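Kovville regatta, what's left of it. Notes from a kitchen table, typed up the same night so forgive the state of them.

She didn't want her name in. "They all know who I am anyway, and them that don't won't care." So no name. She is 80, she has lived on the river side of Kovville her whole life bar two years in Handari, which she counts as overseas, and she rowed in the regatta from the age of 16 until her shoulder went.

Tea first. Then the biscuit tin with the ribbons in it, then the other biscuit tin, with biscuits.

I asked how it started and she said she hadn't a clue. "Before me. Mum's lot. There was a flood and they'd all got boats out for it, and somebody reckoned they might as well race them home. That's the story. It's probably rubbish, Mum told it three different ways." In one version it was a bet over a ham. In another the ham was the prize. There was always a ham, right up to the end, hung in the front bar of the Hegarty for the week before so people could go in and look at it.

"You'd go in to look at the ham," she said. "Dad looked at that ham every night."

The Hegarty is flats now. Back then it was the start line, more or less, because the rope went from the hotel verandah across to a red gum on the far bank, and when the rope dropped you went. Downstream to the Dravik landing, round the drum, back up. The back up was what killed you. The current wasn't much in June but it was enough, and the boats were whatever boats people had. Fishing boats. Flat things for duck shooting. One year a cattle trough with a plank for a seat.

"Did it float?"

"It floated lovely. Wouldn't go anywhere, but it floated."

Winter seems a mad time for it and I said so. She looked at me like I was from the city (I'm from Handari). "When else? Summer there's no water in it. Spring you're shearing. It was June or nothing, and you had the fires all along the bank, that was half of it. You could see the fires from the bridge when you came in on the truck. And the smell, chops and wet wool."

It was held on a Monday, the public holiday, and everyone had the Sunday to get ready and, she says, mostly wasted it. Her mother didn't. Her mother baked. The women of the river side did the supper and the women of the hill side did the lunch and there was a coolness between the two that went on, in her words, "till most of them were dead, and I wouldn't swear it stopped then." It had to do with scones. I tried to get more on the scones and couldn't.

The first year she rowed was in a boat called the Handari Belle, borrowed, leaking at the front. Two girls, one pair of oars each, and a jam tin for bailing. They hadn't asked permission. There was a ladies' race on the program but it was a short one, out to the first bend and back in hats, and she didn't want to do it in a hat.

"So we just lined up with the men. Sat there. Bloke with the rope looks at us, looks at the bloke next to him. And he couldn't hold the rope all day, could he, it was heavy. So down it went."

They came fourth. She is very clear about it. There's no ribbon for fourth so she made herself one, out of a curtain, and it's in the tin with the rest. Green, with a hem still on one side. She put it on the table on top of the others and patted it flat.

After that there was no more said about hats. The year following there were five women in the long race, one of them her aunty, who sang the entire way, hymns mostly, and put everyone around her off their stroke. "Deliberate," she said. "Absolutely deliberate. She'd save 'Abide With Me' for the drum."
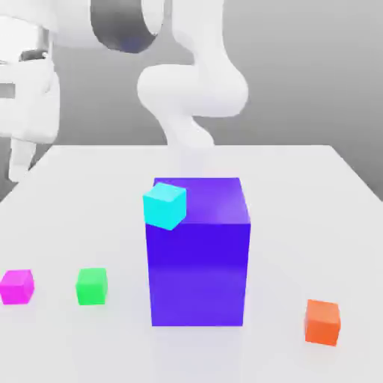
*White robotic arm above a white tabletop, with a tall purple block. Computer rendering.*

The biggest year, she thinks, was the one after the bridge was done up. The paper said 800 people. She has the cutting but it's gone the colour of tea and the fold goes straight through the good bit. They ran a special bus from Handari, they had a brass band on the back of a wool truck, and the band's truck got bogged and they played from where it stuck, so if you were down at the Dravik end you heard nothing but the drum.

"People at the Dravik end thought something was wrong. Boom, boom, boom. Like an execution."

I should explain Dravik. There's nothing there now, a boat ramp and a sign with shot in it. It was a landing for the wool, then a store and a few houses, and there was a family or two hung on until the big flood. On regatta day it was its own little country. The Dravik lot had their own fire and their own beer and would not walk up to the Hegarty for any money, and as the boats came round the drum they threw things. Oranges, generally.

"You'd try to catch one. If you caught one you had something to eat on the way home."

And if you didn't?

"Well then you got hit with an orange."

She went to make another pot here and talked from the kitchen with the tap running, so I lost a bit. Something about a goose. When she sat down again she'd moved on and I never got the goose back.

The dance was at night, in the hall, floor done with sawdust and kero and then kids dragged up and down it on a chaff bag till it shone. She was one of the kids and then she was one of the ones doing the dragging. Your hands were no good after rowing. She said you could tell who'd been in the long race because they danced with their palms up, like waiters. Blisters. She met her husband that way, he had a hanky round each hand and asked her if she'd mind.

"And I said mind what, and he said the blood."

Long pause. More tea.

They were married the next autumn, and he never once beat her to the drum, though he did beat her home twice. He went five years ago. His oars are in the shed. She offered to show me and then it started raining so we didn't go out, but you could see the shed from the window, and she pointed to where they'd be.

There's a poem. Of course there is. Somebody wrote it for the supper program one year and everyone of a certain age in Kovville can give you at least a verse, none of them the same. Hers goes:

> The rope is down, the boats are off,
> The ham is on the hook,
> And half the town has lost its hat
> And nobody will look.
>
> Oh pull her round the Dravik drum
> And pull her up again,
> There's oranges for all who come
> And chops for them that's fain.

"I don't know what fain is," she said. "I think they were stuck for a rhyme."

So why did it stop. I'd been told insurance. I'd been told the weir. She said both of those, but before that it was just people going. The young ones got cars and the long weekend turned into a thing you went away for. The last few years there were more boats than rowers and then one year it rained and it was put off, and it was never put back on. No decision. "You'd think there'd be a last one that you knew was the last one. I'd have worn something decent."

She doesn't know what happened to the drum. Hegarty's verandah rope went to the school for tug of war and was there in her grandson's time, he remembers it, it took the skin off you.

I asked if she'd want it brought back. There is talk. There's been a meeting, and a page up on the computer, her granddaughter showed her, with 60 people saying they would come. She had a look down the list and reckons she knows nearly all of them and that not one could row to the first bend.

"But they could learn. We couldn't row either. You should of seen us."

Would she go?

"I'd go and sit at the Dravik end." And then, after she'd put the lid back on the ribbons and taken it off again because the green one was still out on the table, "I'd want a bag of oranges."

If anybody has a program from any year, or a photo of the band truck in the mud, or knows anything at all about a goose, leave word at the Kovville library desk. They're closed for lunch. She'd like the poem in full if someone has it writen down, and I'd like to see that ham.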